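Setting up the wrist camera on my simulated Borik cell

I've had a few messages asking how I get the wrist view on my Borik cell to line up with the gripper, so I finally sat down and wrote out the whole routine. It takes me 22 minutes if I have coffee and don't get distracted by the lighting sliders (I always get distracted by the lighting sliders).

You'll want the Borik arm model, the Mägi two-finger gripper, and a copy of Ilon, the simulator I use for everything these days. Any recent build of Ilon is fine, but if you're still on the February one, update first. It had a nasty habit of forgetting camera mounts when you saved, and I redid mine 13 times before I caught on.

Step 1. Get the room right first

Load the plain room from the Bedton scene pack. I know, everybody wants to jump straight to the arm, but the walls and floor give you your straight lines, and you'll lean on those later. I leave the walls and floor in flat grays and keep the white trim where they meet. Textures can wait. A busy floor makes it really hard to tell whether the camera is crooked or you're just tired.

Set the arm down, fix the base, and send it to its home pose. If the arm sags when you press play, your gravity compensation is off. It's a checkbox under Joint Settings, and yes, I forget it too.

Step 2. Attach the gripper

Drag the gripper onto the last link in the tree, the one called flange, and zero out the offset. Then open and close it a couple of times with the slider. Both fingers should travel the same distance. If one stays put, its mimic joint didn't come across in the import, so go into the gripper file and check that the follower finger points at the right parent name. Mine had an extra underscore in it. That was a fun evening!

Leave the fingers wide open when you're done.

Step 3. Mount the camera

Now the part you came for. Add a camera as a child of the gripper body, and please make sure it's the gripper body and not a finger. I parented it to a finger once and the whole world slid sideways every time I grabbed something.

Start with it set back behind the fingers, looking out along them, then nudge it in tiny amounts. I work on height first, then tilt, then side to side. What I'm after is a strip of the gripper body along the bottom of the view, with the fingers poking up over it. Too much gripper and you've thrown away half your picture; none at all and you've got nothing to judge distance by.

If the view is solid gray, the camera is inside the gripper. Back it out a little. If the gripper body shows but looks sliced open, that's the near clipping distance, so turn it down until the hole closes up.

Step 4. Drop in a test object

Pick something rounded in a strong color. I use dark red, and against all that gray I can find it even when only the top is showing. Put it between the fingers and look at the wrist view again. I'm checking three things here: the top edge of the gripper body runs straight and level, both fingers show with a good gap between them, and the object sits somewhere inside that gap.

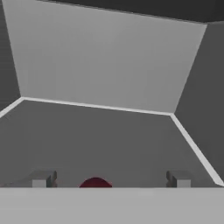 Step 5. Center things up

With the red dome closer to the left finger like that, don't touch the camera yet. Look at the fingers. If they're a decent match on either side of the view, the camera is fine and it's the object or the arm that needs to move. I shift the arm sideways in small jogs and keep my eye on the two gaps until they look even to me.

If it's the fingers that sit lopsided, then go back and slide the camera. Change one number at a time and write the old one down. I keep mine on a sticky note, and the note has saved me more often than the undo button has.

Don't worry about the trim lines running at odd angles, by the way. They'll swing around as the wrist turns. The gripper edge is the one that should stay put.

Step 6. Run it and save it

Close the fingers slowly on the object and watch the wrist view the whole way. The gripper body shouldn't budge at all. If it trembles, your camera is updating one step behind the arm, and there's a setting for that called Sync to Physics. Turn it on and run again.

Then save the cell, close Ilon completely, open it again and check that the camera is where you left it. I also export the mount on its own as a small file, so I can drop it onto the next cell without doing all this over. Mine's 167 lines, mostly comments to myself, and the only ones you'd need to change are the 2 at the top with the parent name and the offset.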